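**Ticket 1786, Kumley packing hall, Gudament cell 2**
Status: open
Opened: 11 November 2022

**Problem**

The gripper stops in the middle of a pick and the panel shows code 81. In this shift it happened 17 times. After every stop a person must come, open the guard, press reset and wait until the arm goes home.

**What we tried**

- Restarted the controller. Same code after the restart.
- Cleaned the finger pads with a dry cloth.
- Lowered the closing speed to the value we used in June. It stops less often, but it still stops.
- Checked the cable at the wrist. It is firmly in its place.

I could not yet compare with cell 1, as it was busy with the Lustik order until the end of the shift.
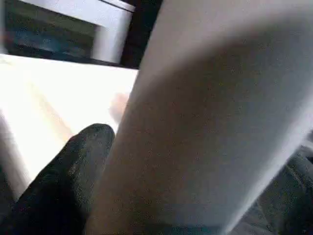
I would also like to write here what this means for the people on the line, as the form has no field for it. Before the cell came, two packers worked at this table and they decided their own speed. Now one packer looks after both cells and also does the labels. When code 81 comes, the labels wait, and the colleagues at the end of the line stand without work. They are then asked why the number is low. I think this is not fair to them, and I ask that the stops are written in the shift report as machine time.

**Request**

1. Please ask Mizuno support what code 81 means when the force limit is not reached. The manual gives only "check grip".
2. Please allow the packers to reset from the outside panel, if the safety rules permit it.

Until there is an answer we keep the lower speed.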